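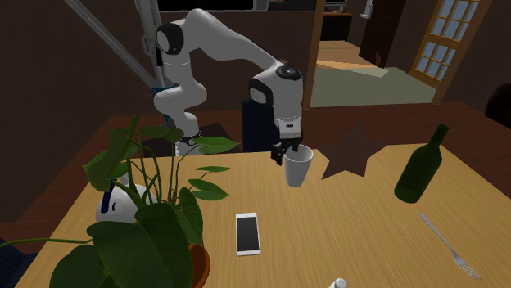

Figure 5-1. Arm and white cup over a wooden table.

Section 5. Transcribing and Annotating Newspaper Notices

5.1 Scope

This section covers the entry of death notices, obituaries, and funeral reports into a Verkora local history archive. It assumes that the page scans have been imported and that each scan has a source record. For import, see Section 4.

5.2 Creating a transcription

1. Open the source record and select New Transcription.
2. Enter the newspaper title exactly as printed on the masthead for that issue. Titles changed over time. Do not use the later title for an earlier issue.
3. Enter the page and column. If a notice runs into a second column, enter both, separated by a comma.
4. Set the view to 100 percent. Text typed from a reduced view has a higher error rate, mostly in dates and initials.
5. Type the headline, including stacked subheads, one per line.
6. Type the body. Keep the original spelling, capitals, and punctuation.
7. Select Save Draft.

Note: Line breaks in the printed column are not kept. Paragraph breaks are.

Note: A draft is visible only to its author and to users with the Editor role.

5.3 Marking additions and gaps

Anything that was not in the printed notice goes in square brackets. Verkora stores bracketed text in a separate layer, so a reader can hide it.

1. Place the cursor where the addition belongs.
2. Press Insert Note and type the addition. The brackets are added for you.
3. For a word that cannot be read, choose Gap and enter the number of missing letters if known.
4. For a doubtful reading, type the word and choose Uncertain.

Caution: Do not type square brackets by hand. Hand-typed brackets are stored as part of the original text and will appear in quotations exported from the archive. If the newspaper itself used brackets, select Printed Bracket from the symbol list.

A note may hold up to 216 characters. Longer remarks -- a family tree, a correction from a later issue -- belong in the Commentary field.

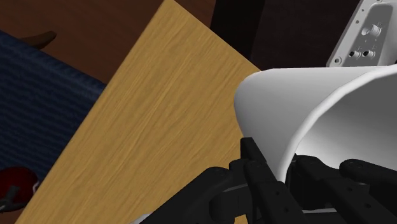 Figure 5-2. Wooden board, blue ribbed fabric at left.

5.4 Linking names

1. Select a name in the saved draft and choose Link Person.
2. Review the matches. Up to 8 are listed.
3. Compare the death date and the place of residence before accepting a match. A shared surname and town is not enough.
4. If none fits, choose New Person.

Married women were often printed under the husband's name. Link the printed form to the woman's own record and add the printed form as an alias.

Caution: Merging two person records cannot be undone from this screen. Contact the archive administrator first.

Section text: Rakiya Adeleke
Last updated: November

3 comments | 5 shares

Related items
Section 4. Importing Page Scans
Section 6. Review and Publication
Hernside collection: list of newspaper titles
Moving records from Mukar to Verkora
Entering names with accents (Jelínek and similar)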